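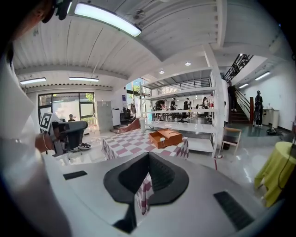
Miyuki Miyazaki wrote to me after my last post that a live album should make you sorry you stayed home, and that the new one from Stustisetti did not do this for her. She found it too clean, and she thinks the audience was mixed so low that the band could be playing in a garage. I have listened to it many times now and I agree with her on the audience, but not on the rest.

Live at Grostgate
Stustisetti
Jilosance Records, double LP and download
Reviewed 2023-05-19

The record was made over two nights in the Grostgate hall, which holds 434 people when the balcony is open. I was there on the second night, standing near the left wall, where the bass is always too strong. On the record the bass is much better. You can hear each note of the long introduction to "Hájek," and when the drums enter after almost four minutes it is still a surprise for me, although I know exactly when it comes.

Side one is the weakest. The first two songs are played faster than on the studio album and the singer has some trouble to fit all the words. Between them there is a speech in which he thanks the sound engineer, Isauro Meléndez, and then thanks him again. I would cut it. The third song, "Paper Ferry," is where the band starts to listen to each other, and from there until the end of side two I did not want to get up from my chair.

The guitar sound deserves a word. In the studio they put many layers on top of each other, and on stage there is only one guitar, so the keyboard must carry what is missing. Sometimes this is not enough. In "Eleven Winters" the chorus feels thin, and Miyuki is right that a louder audience would have helped, for on the night everybody was singing that part.

Side three is one piece, the slow one they normally keep for the encore. It is beautiful and perhaps five minutes too long. Side four has the two oldest songs and a cover I did not recognize, and the sleeve does not name it.

The vinyl is limited to 1347 copies. Mine is number 200, with a small click at the beginning of side two which does not go away with cleaning. The download has no such problem, but it fades out between the sides, and that breaks the long piece from its applause. The band plays again at Grostgate in June, with the balcony open.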